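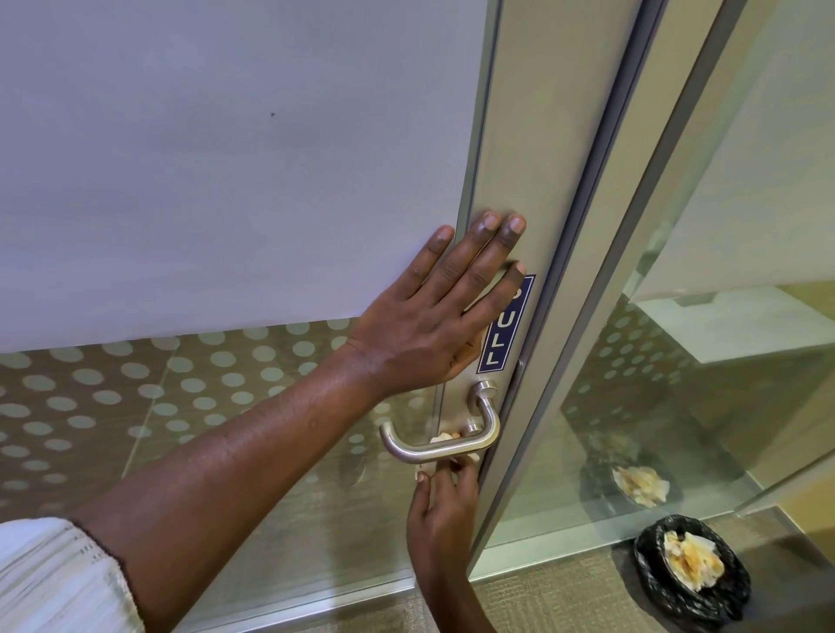

2 min read

Cleaning a lever handle on a glass office door without wrecking the film

We have a glass door with an aluminium stile, a stainless lever and a blue PULL sticker right above it. White film on the upper part of the glass, frosted dots under that. Everyone leans a palm on the film while they work the lever, so both get grubby. The bloke from Kershaw who quoted on our cleaning says we need a special metal polish plus a "film-safe" spray, 20 dollars a bottle each. I reckon he's having a lend of me. Is there any reason a tissue and a bit of dish soap won't do the handle? And will anything I use lift the edge of the film or the sticker?
Cyril Mellor

vedley_446
You're right to be suspicious. Warm water, one drop of detergent, soft cloth. Wring it out till it hardly drips, wipe along the grip and round the back of the bend where fingers curl over, then dry it. I've looked after a door like yours for over 20 months and never bought a polish for it.

I would skip the tissue, though. Paper is fine for a quick wipe but it goes to bits once it's damp, and the bits end up in the gap behind the rose.

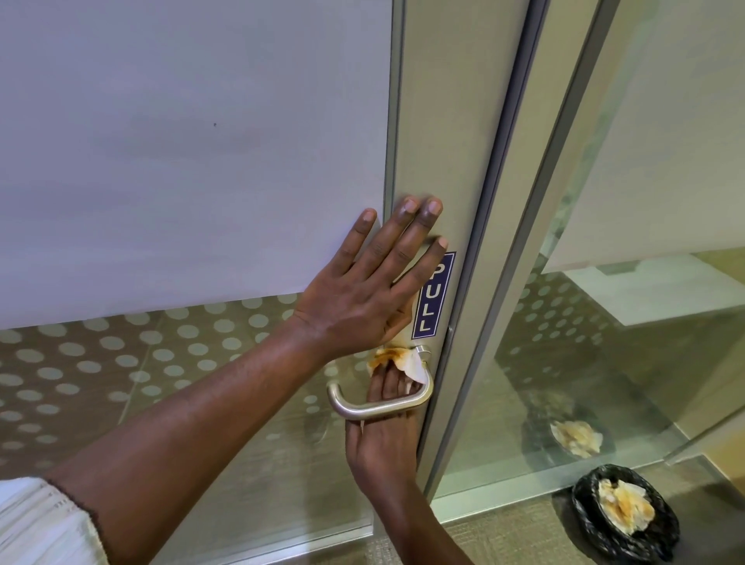

The other thing is to hold the door still with your free hand, on the metal if you can manage it. Push on the film near its bottom edge every day and sooner or later it'll start to creep, whatever you clean it with. Same with the sticker – go down the length of it, don't scrub across the corners, and keep the cloth nearly dry. If the film already has creases, no spray is going to flatten them, film-safe or otherwise. I'd want to see that claim in writing.

Cinda
just use metho mate. works on everything

vedley_446
Not on everything. I wouldn't put metho near the film or the printing on that sticker without trying a hidden corner first. On the bare metal, fine, colour won't change.

Cyril Mellor
Ta. Going with the soap. Still waiting on Kershaw to tell me what's in the spray.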